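Apprendre le sambal à trente-huit ans (et ne plus parler que de ça)

30/7/19 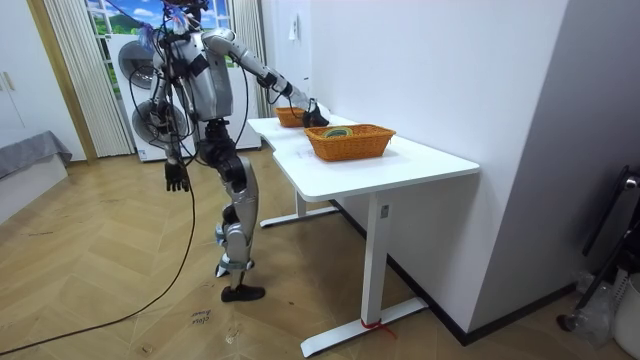

Depuis trois semaines je pile. Je pile le matin avant le travail, je pile le dimanche, je pile quand des amis passent boire un verre et qu'ils n'ont rien demandé. Tout a commencé avec Sulastri Sembiring, ma voisine du dessus, qui m'a fait goûter une cuillerée de son sambal un soir de juin et qui a vu ma tête. Elle m'a dit de monter le samedi suivant avec un tablier. Dans ma cuisine, j'avais toujours travaillé sur un coin de plan encombré par la bouilloire et le courrier, alors que pour le sambal il faut de l'espace : une grande table blanche contre un mur blanc, comme celle de la photo, avec deux paniers posés dessus, et je serais la plus heureuse des femmes ! Un panier pour les piments, un pour les échalotes, et entre les deux la place de travailler. Pour l'instant j'ai une planche sur deux tréteaux dans le couloir, et ça marche très bien aussi.

Alors, le mortier. J'en avais un petit, haut, en marbre, acheté pour faire joli, et Sulastri l'a regardé avec une grande gentillesse avant de le ranger dans un placard. Le sien s'appelle un cobek : large, presque plat, en pierre volcanique, avec un pilon coudé qu'on tient un peu comme un fer à repasser. On n'y tape pas, on écrase en tirant vers soi, et le mouvement vient de l'épaule (j'ai eu des courbatures deux jours, je n'exagère pas). La première fois, j'ai cogné comme une sourde et j'ai reçu du jus de piment dans l'œil gauche. Mettez vos lunettes.

J'ai commandé le mien chez Latuheru, une petite boutique d'épicerie et d'ustensiles qui expédie partout. Il pèse un âne mort. Le facteur m'a demandé si c'était des livres. Avant de s'en servir il faut le préparer, et là, patience : du riz cru qu'on broie dans la pierre jusqu'à ce que la poudre sorte blanche et plus du tout grise. J'y ai passé 300 g de riz et deux soirées de radio. Ensuite un rinçage à l'eau claire, pas de savon, jamais de savon, et séchage complet sur un torchon.

Pour la recette de base, celle que je fais maintenant sans regarder mon cahier :

100 g de piments rouges longs
quatre ou cinq petits piments oiseaux, selon votre courage
six échalotes
deux gousses d'ail
une tomate bien mûre
une demi-cuillère à café de terasi (la pâte de crevettes fermentées)
sel, sucre de palme, le jus d'un citron vert
de l'huile neutre

On fait revenir les piments, les échalotes, l'ail et la tomate coupée en quatre dans un bon fond d'huile, à feu moyen, jusqu'à ce que la peau de la tomate se détache. On grille le terasi à part, dans une petite poêle sèche, fenêtre grande ouverte. L'odeur est épouvantable pendant une minute et après elle devient merveilleuse, je ne sais pas comment l'expliquer autrement. Puis on passe au mortier : le sel et l'ail d'abord, les piments ensuite, les échalotes, et la tomate à la fin sinon ça gicle. Le sucre, le citron vert, on goûte, on rectifie. J'aime quand il reste des morceaux, des bouts de peau de piment un peu brillants. Sulastri le veut plus fin.

Son cousin, Syahrul Sopacua, est passé un soir pendant que nous étions en plein travail et il a déclaré que sans calamansi ce n'était pas un vrai sambal. La discussion a duré tout le repas ! Lui vient d'une famille de l'est, elle de Sumatra, et j'ai compris ce soir-là qu'il y a autant de sambals que de grand-mères. Syahrul en fait un cru, échalotes émincées, piment, huile chaude versée dessus au dernier moment, et avec un poisson grillé c'est à tomber. Il m'a promis la recette écrite. J'attends toujours, Syahrul, si tu me lis.

Ce que je mange avec : tout. Du riz, évidemment, et des œufs au plat, des haricots verts encore croquants, du tempeh frit, des tartines de fromage frais (Sulastri ne veut pas le savoir). Hier, j'en ai mis une cuillère dans une soupe de courgettes un peu triste et j'ai fini la casserole debout devant l'évier.

Côté conservation, un bocal ébouillanté, une couche d'huile par-dessus, au frigo, et je le termine dans la semaine. On peut aussi le congeler dans un bac à glaçons, mais réservez le bac à cet usage, je parle d'expérience : mon thé glacé de dimanche avait du caractère.

En août je m'attaque au sambal vert, avec des piments verts et des petites tomates pas mûres. Ma mère m'en garde de son jardin. Si vous avez une adresse pour des feuilles de combava fraîches, laissez-la-moi en commentaire, je n'en trouve que des surgelées.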